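Flollbridge Hand Gripper Pair
Made by Flerkier — sold and serviced from our workshop in Calport

Product overview

The Flollbridge is a pair of hand-held grippers for recording manipulation work without a robot in the room. The operator holds one gripper in each hand and does the task in the normal way: folding, sorting, opening drawers, laying a table. The recordings are later used to train a robot arm which carries the same fingers.

We developed the pair for household tasks, and in particular for clothes. Cloth is difficult. It slides, it hides its own corners, and it does not come back to the same shape two times. For this reason we spent the most time on the fingers and on the weight balance, and less on the housing, which is simple and can be opened with one screwdriver.

Who is it for

Most of our customers are small research teams and companies which prepare training data for others. You do not need an engineer to operate the grippers. A new operator usually needs one morning to become comfortable, and after this the speed of work depends mainly on the task. Thick fabrics such as denim are a good first exercise, as the edge is easy to catch. Thin shirts and socks should come later.

Fingers

The fingers are the part that wears, and we treat them as a consumable. They are yellow, with rounded cut-outs which let them bend a little when they close on something hard. In our own bench test one set of fingers made 2,000 closings on cotton and denim before we could measure a difference in the grip. Sharp zips and metal buttons will shorten this. Please look at the tips at the end of each working day and replace both fingers together, never only one.

Do not clean them with alcohol. Warm water and a little washing-up liquid is enough. 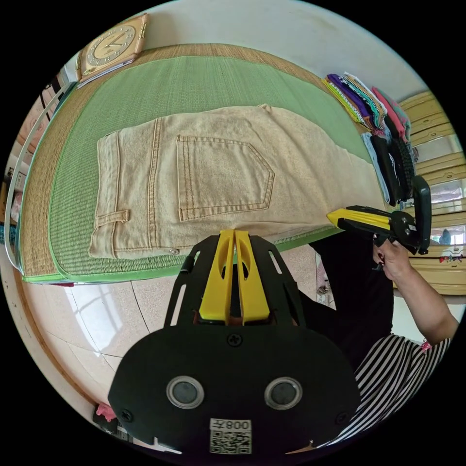
Working position

The grippers are comfortable at the height of a table or a bed. If the surface is lower than the knee, the operator will bend the wrist too much and the recordings become tired and slow after a short time. We recommend to change operator, or to rest, every hour.

Keep both grippers in front of the body when possible. When the task needs only one hand, for example to pull a sleeve straight, the second gripper should wait at the side and stay still. It is tempting to put it down on the work surface, but then the start of the next movement is lost.

Preparing the place is part of the job. You can work in any ordinary room — we even prefer it to a studio, as the trained robot will have to live with ordinary rooms later. Avoid only strong sun directly on the work surface, and check that there is space to walk round at least two sides of it.

Labels and numbering

Each gripper carries its own number and a code on the back plate. Please do not remove the label or cover it with tape. When you write to us for service, give this number first, it helps us to find the calibration file of your unit. If the label is damaged we can print a new one, without cost, but we must ask you to send a photo of the old one.

What is in the case

Two hand grippers, left and right
4 spare fingers
One charger with two leads
One screwdriver for the housing
Printed guide in English

Price and delivery

The pair costs 900 pounds without VAT. Delivery is 14 working days after we receive your order, a little longer in August when the workshop is half closed. Spare fingers are normally in stock and leave Calport the next day.

For rental, please contact our partner Ulloa. They keep several pairs ready and can also provide a day of training at your place. Rental pairs are checked and calibrated by us before every hire, so the quality of recordings should be the same as with a new pair.

Known limits

We prefer to write these openly.

The grippers are not made for wet work. A damp cloth is acceptable, a sink full of water is not.

Very small items, such as loose buttons or pins, can be picked up by an experienced operator but the success is not reliable. A narrower finger is in preparation and should be available in September. It will fit all existing units.

Left-handed operators sometimes tell us that the handle of the right unit feels too thick. We can supply a thinner handle on request — please mention it in the order, as it is fitted in the workshop and can not be changed at home.

Warranty

The housing and electronics are covered for two years. Fingers are not covered, except when they arrive broken. Opening the housing to clean it does not end the warranty, but please keep the screws, they are of a length which is not easy to find in shops.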